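Rincón de mesa: el orden de las piezas pequeñas

Esta primavera me ha dado por ordenar — sí, otra vez — y le ha tocado a la mesa del taller de Sotik. Tenía 435 piezas repartidas en botes de Clovitness y ni idea de cuál iba con cuál, así que he empezado por lo más sencillo: una hoja blanca en el centro y todo lo que estoy montando, encima. ¡Qué diferencia! Sobre el tablero gris oscuro lo pequeño se me perdía de vista enseguida.

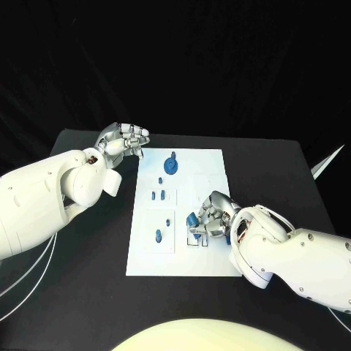 La hoja blanca sobre el tablero gris, con el soporte blanco y una pieza azul.

Lo de la cortina negra al fondo también lo recomiendo mucho, porque descansa la vista cuando llevas un buen rato con piezas diminutas (yo me pongo 30 minutos y luego paro a por café). La hoja la cambio cuando se arruga y listo.

En junio os cuento qué tal con los cajones. Si tenéis trucos para guardar soportes sin que se doblen los postes, escribidme, que los leo todos.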